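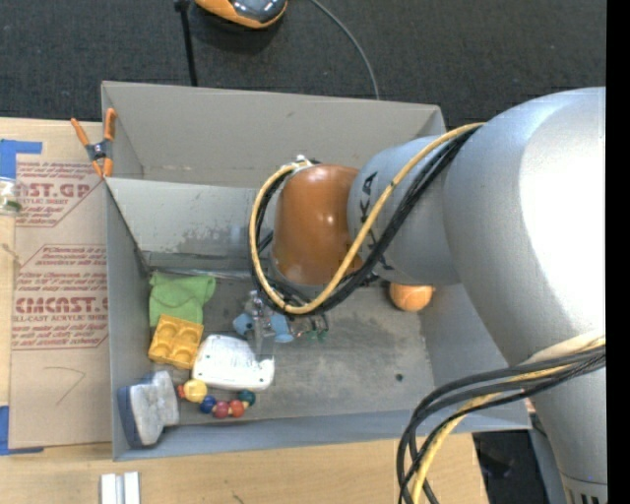

How do you pace your first 1500 on a track without falling apart on the third lap?

Run the opening 300 slower than you want to, settle into one rhythm for the two laps after that, and treat the third full lap as the place where you push on purpose. Most first-timers do it the other way round, and they pay for it with a lap still to go.

I love this distance. It's short enough that you can hold the whole race in your head and long enough that you get to make decisions in it, and when you finally get one right it feels fantastic! So let's get you ready.

Know your track

A standard outdoor track is 400 metres in lane one, so a 1500 is three full laps plus 300 metres. You start at the beginning of the back straight, run 300 to the finish line, and then the lap counter shows three to go. At Ondunby, where I train, the grass warm-up area is on the far side, so you can jog straight to your start from there. Have a look at your own track before race day and find out where you'll be standing.

Pick a goal time

Say you're aiming for 315 seconds, or 5:15. That works out to 84 seconds a lap and 63 for the first 300. Write those on your hand if you like (I still do). Your checkpoints as you cross the line are 1:03, 2:27, 3:51 and then home.

If you have no idea what you can run, do this session a couple of weeks out: 4 x 400 metres with 60 seconds of standing rest. Add the four laps together, take the average, and use that as your lap pace. It's a bit rough as a predictor but it gets you in the right neighbourhood.

Practise the start

Everybody goes off too quickly. The gun goes, your legs feel marvellous, and you're through the first 100 like a sprinter. Practise 300s from the actual start line, with company if you can, and check your watch at the end of each one. When you can hit your split within a second three times running, you've got it.

Warm up properly

Jog for 12 minutes, nice and easy. Then leg swings, a few skips, and four strides of 80 metres or so -- the last one at race pace in your spikes. Try to finish with ten minutes to spare, put your jumper back on and keep walking.

Run the race

First 300: find a spot near the rail, stay relaxed, let the eager ones go.

Laps one and two: tuck in behind someone running your pace. Running wide on the bends adds metres, so pass on the straights when you can.

Lap three: the bell rings as you start it. Lift your arms a little, look at the back of the next runner and start working toward them down the back straight. With 200 to go, use everything that's left.

Afterwards

Walk a lap, drink something, and write down your splits while you still remember them. Mine live in an old exercise book with the weather noted beside each one -- the December page is nearly all headwinds. Compare the first 300 with your plan before you look at anything else. Then enter another one, two or three weeks later!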